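How to wash a quilted comforter at home without ending up with lumps

By Candela Cuesta

Every March, when the heavy bedding starts to feel a bit much, I get the same few messages from readers asking whether a comforter can really go in an ordinary machine or whether it has to be taken somewhere. Most of them can be done at home, and I've been doing ours that way for 13 years now, through two moves and one very patient washing machine. It does take the better part of a day, though, so start at breakfast if you can!

First of all, find the label and read it properly. If it says dry clean only, I'm afraid that's the end of it. If there's a little tub with a number in it, you're in business, and 30 degrees is what I use whatever the number says, because the colours on printed covers stay fresher for it.

Then go over the stitching. Spread the comforter out somewhere with room to move (the floor is fine, it's about to be washed after all) and run your hand along the quilting lines, one row after another. You're feeling for loose threads and for places where the filling has wandered. A popped stitch the length of your fingernail is two minutes' work with a needle now, and a great deal more once the drum has had a go at it.
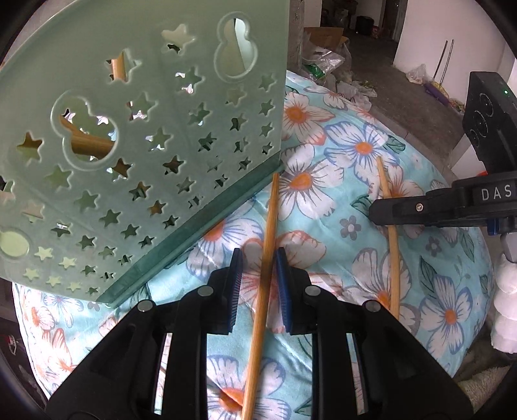
Deal with any marks while you're down there too. A dab of washing-up liquid on a damp cloth, worked in gently and left for a quarter of an hour, shifts most things. Tea wants a second go. Make-up wants a third, and sometimes a little talking to.

When you're ready to move it, a plastic laundry basket with holes in the sides is a good friend. Fold the comforter loosely and let it puff up over the top — there's no need to squash it down. I use the same basket to bring it back from the machine, with an old towel underneath to catch the drips.

Load it in a loose ring around the drum so the weight sits evenly. You should be able to get your hand in above it; if you can't, the drum is too small and a launderette is the kinder choice. Use half your usual liquid detergent, leave out the softener, and add an extra rinse.

Drying is where the patience comes in. Lay it across two rails of the airer, give it a good shake, and turn it every hour for the first 6 hours. Pinch any lumps apart with your fingers as you go. It will feel dry on the outside long before the middle is — leave it overnight all the same, and put it back on the bed in the morning.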